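Cleaning a Canvas Bag by Hand

Machine washing shrinks canvas and can make contrasting piping bleed, so spot cleaning is the safer method.

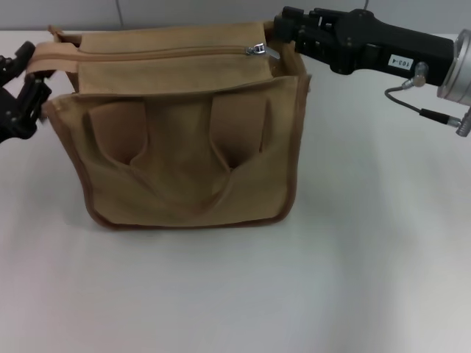

Empty every pocket and brush out the seams. Mix 2 teaspoons of mild soap into 4 cups of cool water. Test the mix on an inside seam and wait 20 minutes. If no color lifts — check with a white cloth — work it in with a soft brush, one panel at a time. Blot with clean water. Stuff the bag with towels and air-dry it for at least 6 hours, with the zipper open.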